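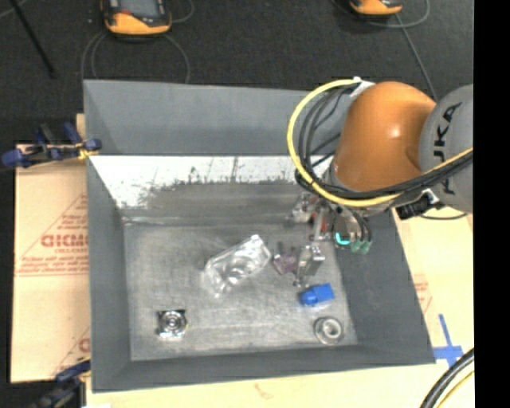 Grasp planner ignores the clear plastic part

Posted by drovov_dan
Bin picking with a KUKA arm and a finger gripper. Metal parts and the blue block get good grasps nearly every cycle, which still makes me grin! The clear plastic piece is a hole in the depth map, so the planner either skips it or aims at the bin floor. Is there a software fix before I go shopping for another sensor?

Thaddeus Crenshaw
Oh, this is a fun one. Segment on the color picture, then throw away the depth inside that mask and fill it in from the edges. I did this in September and went from 2 good picks out of 60 to 53. Grow the mask by 6 pixels first, the rim depth is junk too. And log every failed grasp with its point cloud, you'll learn so much from replaying them.

iturra_fan
did you try turning exposure down

grullinik
Check your hole filling too. Ours was set to "farthest neighbor" and happily painted bin floor over everything clear. Switching it off helped a lot!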